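Up at half six because the heating came on with a bang, so I was at the kitchen table with the survival data before it was properly light. August and the heating's on. I've told the landlord twice.

The Lukcombe trial is driving me slightly mad. There are 121 patients in it, which sounds fine until you split them by site and find that one of the sites has 11 people and only four events. I'd fitted a separate baseline hazard for each site, like a good girl, and the small one is just a staircase with three enormous steps. Everything I want to say about it comes with an interval you could drive a bus through. Tried a frailty term instead – one shared distribution, each site gets its own draw – and the whole thing settled down nicely. Perhaps too nicely? I don't trust it when a model behaves before breakfast.

Spent the rest of the morning fretting about the censoring. The paper says it's non-informative and I have been cheerfully repeating that for months, but seven of the dropouts at the Gakura site left within a fortnight of a bad scan result. If people leave when they're getting worse, then the curve for that arm is flattering us. I did the crude thing and treated all seven as events the day after they left, then did the opposite and let them live to the end of the study. The treatment effect survives both, just about. The hazard ratio wobbles more than I'd like in the first version. I'll put both in the supplement and somebody will ask for a third.

Lunch was toast, standing up.

Afternoon was teaching prep, which I'd put off. I want to do Kaplan–Meier by hand with the second years this time, on paper, with a table of who's still at risk, before they're allowed near a computer. Last year they could all produce the plot and hardly any of them could tell me why it drops where it drops. I've made up a little data set with ties in it so that they have to decide what to do when a death and a censoring land on the same day. Cruel, but they'll remember it.

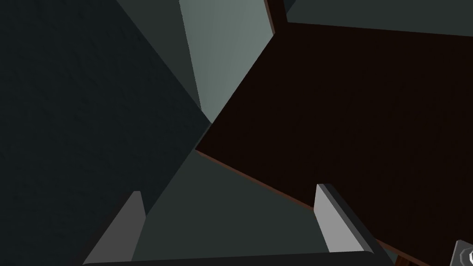
## Evening

Seminar at five, in the Symonenko building, in that room with the radiators you can't turn down (so I've been boiled and frozen in the same day). The talk was on cure models, where you allow for some fraction of people who are simply never going to have the event. I came in rather sniffy about it. I always feel you're asking the data to tell you about a plateau you haven't followed anyone long enough to see, and I said so in the questions, probably a bit sharply. The answer was good though! The speaker had cut the follow-up short on purpose and refitted, again and again, and shown how the cured fraction drifts about when you haven't waited long enough. A whole slide of the method failing. I wish more people did that. I went up afterwards and apologised for my tone and we ended up talking about identifiability until the cleaners wanted us out.

Bus home was about 40 minutes late, so I wrote half a referee report on my phone. It's for the Skurkard methods workshop and the paper is fine, really, only they check proportional hazards with a single test and then never mention it again. Plot the residuals! I've written that more politely.

Still to do: email Gakura and ask if they wrote down reasons for withdrawal anywhere, even scribbled ones. Rerun the frailty model with a gamma and then a lognormal and see if I care about the difference. Buy milk. Ring the landlord about the boiler, again.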